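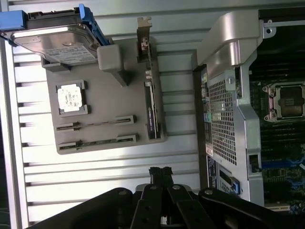 A 3.5-inch hard disk drive in a blue plastic carrier.

Reviewing the penalty kill from game video

By Lanying Song

The method set out on this page is the one used at Hastari for shorthanded play. It covers filming, tagging, reading the clips and passing the results to the players. It assumes one fixed viewpoint, one person tagging and a full game recorded in periods of 20 minutes on a stopped clock. It can be used with any tagging program that lets you define your own labels. The label names below are the ones we use in Pluritz.

Before you start

You need the full game recording, the signed game sheet and the list of penalty kill pairs the bench intended to use. Get the list before the game. If you write it afterwards from the video, you will record what happened and lose sight of what was planned, and the difference between the two is often what you are looking for.

Decide which shape you are reviewing. Most teams play either a box, with two forwards high and two defenders low, or a diamond, with one forward at the top and one defender in front of the net. If your team changes shape when the puck goes below the goal line, write that down as well. Every tag in step three depends on knowing where each skater was supposed to be.

Step 1. Film from the centre line, high up

The recording must show all four penalty killers at once. A view that follows the puck is pleasant to watch and of little use here, as the mistake is usually on the far side from it. Set up level with the centre line and as high as the building allows. At Graltatance this means the back row on the side opposite the benches, where the glass joints do not line up with the face-off dots.

Keep the whole attacking zone in view once the puck crosses the blue line. Do not zoom in on scrambles in front of the net. If you must choose between showing the corner and showing the far point, keep the point.

Leave the recording running through stoppages. The set-up for the next face-off starts while the players are still skating to the dot, and a missed signal between the forwards can be seen there.

Step 2. Match the video to the game sheet

Open the game sheet and note the start and end of each penalty in game time. Find the same moments in the recording and mark them. The scoreboard clock is the best reference if it can be read. If it cannot, use the opening face-off of the period and count stopped time by hand.

Mark the start at the face-off after the call, and leave out the time when the referee's arm is up. Play during a delayed penalty is still at even strength or with an extra attacker, and it spoils the figures if it is mixed in. Mark the end when the penalised player's skates touch the ice, or at the goal if one is scored on a minor.

Misconducts need care. A player serving a 10-minute misconduct does not leave the team short, so the entry on the sheet should be ignored unless a minor was given with it. Where both teams took penalties at the same stoppage, check the on-ice strength by looking. Coincidental penalties are the most common cause of a clip that turns out to show five against five.

Step 3. Tag each entry and each possession

Work through the marked sections at normal speed first, without tagging. On the second pass, apply these labels:

ENTRY – the attackers carry or pass the puck over the blue line under control.

DUMP – the attackers shoot the puck in and chase it.

STAND – the penalty killers stop the entry at or before the line.

SET – the attackers have possession and all their players have reached their places.

SEAM – a pass goes through the middle of the shape, from one side to the other.

CLEAR – the puck leaves the zone and goes the length of the ice.

FAIL – a penalty killer has the puck with time to clear it and it stays in.

Use SEAM strictly. A pass along the outside, from point to half wall, is what the box is meant to allow. A pass that crosses between the two forwards, or between the forwards and the defenders, is what it is meant to prevent. If you cannot tell from the first viewing whether the pass went inside or outside, look at the nearest stick. If the blade was between the passer and the receiver and the puck still arrived, tag it SEAM and add a note.

FAIL is the label players object to most. Apply it only when the player had control and a lane. A puck that hits a shin pad and drops at the hash marks is not a FAIL, even when it leads to a goal.

Add the pair on the ice to each tag. Changes during a kill are quick, and shirt numbers may be hard to read from the back row, so keep the planned list beside you and correct it where needed.

Step 4. Name and store the clips

Export each tagged section as a separate file, starting a few seconds before the event. Name the file with the opponent, the period, the game clock and the label, in that order. A clip from the second period against Nyarko would begin with the opponent's name, so that all clips from that game sort together.

Pluritz also gives each clip a running number which is never used again, even if the clip is deleted. Keep it in the file name. When Deming Xiong asks the forwards to look at clip 1657, there should be one clip with that number and no other. Renumbering at the start of a season breaks every old note that refers to a clip.

Keep the full game recording as well as the clips. Definitions change, and a change to SEAM means going back to the whole game to tag it again. Hold two copies on separate drives, and open a file from each copy before you wipe the card. Copying overnight is fine, checking in the morning is still required.

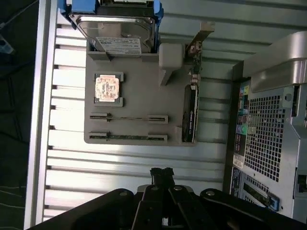 Step 5. Read the clips in order of cause

Begin with the entries. A penalty kill that gives up few controlled entries spends less time in its shape, and small faults in the shape matter less. Put all ENTRY clips in one list and watch where the first forward is when the puck carrier reaches the centre line. The usual fault is that the forward turns too early and skates back in a straight line, leaving the middle open. The forward should angle the carrier towards one wall and hold that side.

Then read the SET clips. For each one, stop the video at the moment the last attacker arrives and compare the shape on the ice with the plan. Look for:

– the weak-side forward too wide, with the toe of the stick pointing at the boards
– both defenders on the same side of the net
– a defender facing the puck with no check on the player behind
– the gap between the forwards growing as the puck moves from point to point

Leave the CLEAR and FAIL clips until last. A failed clear is easy to see and takes up most of a discussion if it is shown first. In many cases it follows a long spell in the zone, and the fault lies in the entry that began it.

Do not judge a kill by whether a goal was scored. A poor shape can survive on a good save and a sound one can be beaten by a deflection. Record the goal, and tag the play in front of it by the same rules as any other.

Step 6. Prepare the session

Choose 3 clips for each pair. One should show the plan carried out correctly. Show that one first, without stopping it, and then the others with one stop each. State the position, the player and the correction, and move on to the next clip. Longer discussion belongs on the ice, where players can stand in the places being talked about.

Hold the session before practice and follow it with a drill on the same point. If the fault was the seam pass, run the shape without sticks for the first few repeats, then with sticks turned over, then in full. Skating through it slowly shows the forwards how little space they need to cover when they move together.

Common faults in the review itself

Tagging straight after a loss gives more FAIL tags than tagging the next day. If the same person cannot wait, have the FAIL clips checked by someone else on the staff.

Changing a label's meaning in the middle of a season makes the two halves impossible to compare. Write the definition at the top of the tag sheet with the month it took effect. Our present wording for STAND dates from February, and games before that are kept in a separate folder.

Three against five should be tagged in its own group. The triangle has different duties from the box, and a seam pass through it is often conceded on purpose to keep the shot from the slot.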